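**Ticket 847: Standings page shows wrong win totals after doubleheaders**

Opened: 31/12/2021
Reported by: Yufang Shi
Assigned to: Zeyu Ding
Product: Vokier league manager, softball module
Status: Open, workaround in place

**Report (Yufang)**

The Golestani fall league standings are off. Feda has 19 wins on the public page. Their scorebook says 20, and the game log under their own team page lists 20. The run totals look right. The only team I've found so far with a bad number is Feda, but I haven't checked the lower division.

Steps I tried before writing in:

- Refreshed the page and cleared the browser cache. No change.
- Opened it on my phone. Same number.
- Re-saved the last Feda result in the score entry screen. No change.
- Logged out and back in as league admin. No change.

Seeding for the January indoor tournament comes off this page, so it needs to be right before the bracket is posted.

**Zeyu, first reply**

I can see the same thing on my end. Can you tell me if Feda played any doubleheaders where both games were against the same opponent and had the same final score?

**Yufang**

Yes. They beat Desix 5-2 in both games on the last Saturday of the season. Start times were different, but whoever entered the scores may have left the time blank on the second one. I'll look.

Checked. Time is blank on both.

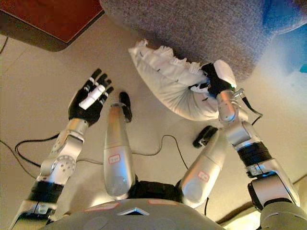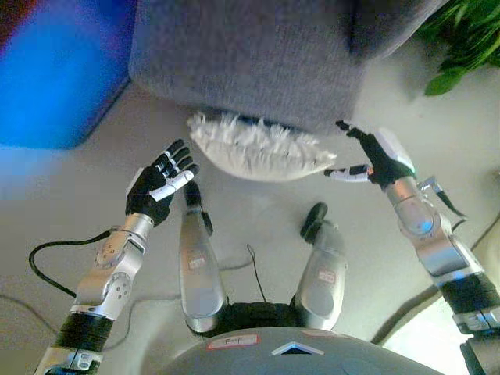

**Zeyu**

OK, that explains it. The standings job builds a key from date, home team, away team, final score and start time. With the time blank on both games, the two rows get the same key and the second is dropped as a duplicate. The game log doesn't use that key, so it lists both.

Run totals come from the box score table, which is why they look right.

Please try this:

1. Go to Schedule > Past Games and filter on Feda.
2. Open the first Desix game and enter the start time.
3. Do the same for the second game.
4. Go to Standings > Tools > Rebuild. Leave "keep manual edits" checked.
5. Wait for the rebuild to finish before loading the public page.

**Yufang**

Did steps 1 to 4. The rebuild stopped at 40 percent with "lock held by another process."

**Zeyu**

The scheduled rebuild was running at the same time. I've cleared the lock. Run step 4 again.

**Yufang**

Finished this time. Feda shows 20 wins. Desix picked up the missing loss too, which I hadn't noticed was gone. Lower division looks fine, no doubleheaders there with matching scores.

**Zeyu**

Good. Leaving this open for the code fix. Plan is to use the game ID for the key and to show a warning if a start time is blank when a score is saved. Until that's out, fill in the time on every doubleheader before running a rebuild.

**Yufang**

Will do. Can the warning also show up on the bulk import screen? Most of our scores come in that way.

**Zeyu**

Added to the notes for the fix. Bulk import uses a different form so it may come in a later release.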